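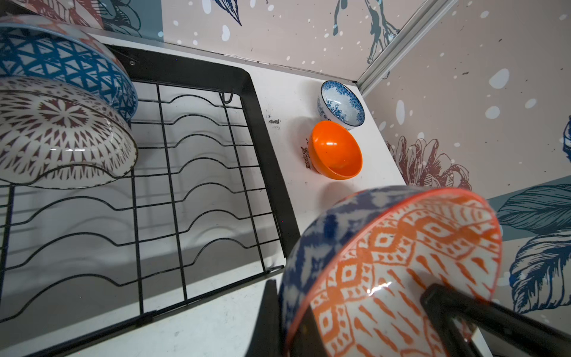 Mendville Community Kitchen
March 5, 2021

1/ The Kitchen Office has revised its guidance on the racking of bowls. The guidance applies to all shared kitchens and takes effect on publication.

2/ Bowls are to be placed on their sides in the wire rack, between the dividers. A bowl set flat on its base holds water in the foot and should be turned before the rack is filled further.

3/ Patterned ceramic bowls are to be handled one at a time. Rims chip most often when two bowls are lifted together.
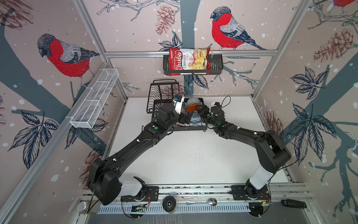
Bowls in the dish rack, with the basket shelf on the rail behind.

4/ Plastic bowls may share a rack with ceramic ones. Kitchens that keep them apart may continue to do so. Please note that plastic dries more slowly and may need a towel.

5/ Racks should be filled in rows, with space left between neighboring bowls. Six bowls in two rows of three is an acceptable load for the standard rack.

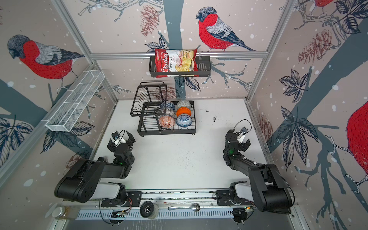 6/ Once dry, bowls are returned to the shelf by size, largest at the bottom. Stacks should stay low enough to be lifted with both hands.

7/ Chipped or cracked bowls are to be withdrawn from use and reported to Rebecca Caputo at the Kitchen Office. Replacements are drawn from the reserve of 210 pieces.

8/ Printed copies of the guidance may be collected from Tomás Noonan at the front desk. The next review is scheduled for October.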